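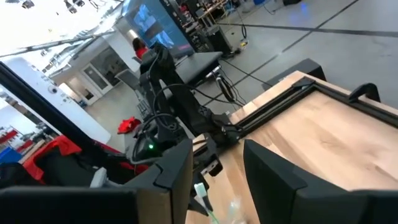

The Inventory

5 min read

The sublet came with a list. It was two sheets stapled at the wrong corner, typed by a firm called Umance that handled rooms by the month, and it claimed to record every item in the Skamcombe workroom down to the last cable. Johannes Mthembu had lived long enough to distrust any list that used the word "every."

"You just walk around and tick things," said the woman on the phone. Her name was Gumede and she had a way of breathing out before she answered. "Then you sign it and we sign it."

"And if something on it isn't there?"

A breath. "Then you don't tick it."

"And who pays for it?"

"It'll be there, Mr. Mthembu."

He hung up and sharpened a pencil. The last people to rent him a room had charged him for a kettle he had never seen, and he had paid, because he had signed. He was nineteen then. He was older now and he read the small print on bus tickets.

The first page was easy. Office chair, gray. Monitor, large. Desk, black. Table, wooden, light. He ran his palm over the table looking for the scratch they would blame on him later, and found two, and wrote them both in the margin with a little drawing. The rack at the back was listed as "rack and contents," and that was exactly the sort of phrase he meant. Contents could be anything. He wrote "what contents?" beside it and pressed hard enough to go through the paper.

Item 28 was "bag, plastic, clear."

He read it again. Somebody had sat at a keyboard and typed that. He found one on the table, crumpled, and stood over it trying to decide what kind of company wants a plastic bag back. A careful one, Gumede would say. He thought it more likely a company that got paid by the line.

He called her anyway.

"Item 28," he said. "Is that a bag with something missing out of it?"

"It's a bag."

"Was it empty when you listed it?"

"I didn't list it. Jernonex did the list."

"Who's Jernonex?"

"They do the lists." He could hear her chewing. "Mr. Mthembu, do you want the room or not?"

He did want it, that was the trouble. It was December and his own place had a window that wouldn't shut, and he had 48 boxes of his brother's papers to sort through before the new year, and there was no floor at home wide enough to lay them out on. The floor here was wide. He had noticed it the minute he came in and had been careful not to let it show on his face, in case the rent went up.

He got down on his knees for the second page, which was headed FLOOR. The heading alone bothered him. What was on a floor was either furniture or a mess, and a mess didn't need an inventory. But there it was, line after line. Cable, black. Cloth, red. Cable, black, again, and no way of telling which from which. He put the same tick against both and felt he'd gotten away with something.

The boards themselves were item 41. "Wooden, pale, good condition." 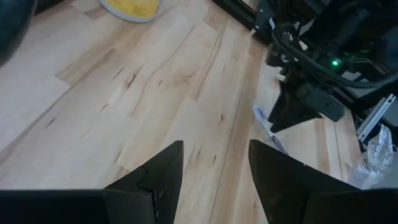 He didn't think much of "good." Good compared to what? There were knots and thin dark streaks running along the grain, and although he was fairly sure those had been in the tree, he could imagine the letter. We note staining to several boards. He took his pencil and wrote "streaks, knots, NOT ME" and put his initials. Then he lay his cheek near the wood and looked along it toward the light, the way his father used to look along a plank before he'd hand over money for it. It was flat. He tried it from the other side and it was flat from there too.

Item 42 said "yellow, round."

There was no noun. He checked the back of the sheet in case it had slipped over. Yellow, round. He crawled up to the thing and considered it. It had a white rim. It could be a lid, and if it was a lid then there was a container somewhere with no lid on it, and he would be asked for the container. It could be a plate. He had no intention of signing for a plate and being billed for a lid.

She picked up on the first ring this time.

"Item 42," he said.

"The yellow thing."

"So you know about it."

"Everybody asks about the yellow thing."

"What is it?"

She breathed out, a long one. "I've had that room on my books for 193 weeks," Gumede said. "I couldn't tell you. The last man put down 'dish' and the one before him put down 'cover.' Put what you like."

He sat back on his heels. It was the first thing she'd told him that he believed, and he looked for the trick in it for quite a while with the phone still at his ear.

"I'll put 'seen,'" he said.

"Put 'seen.'"

He wrote it, and dated it, and signed both sheets, and then he went down to the van for the first of the boxes.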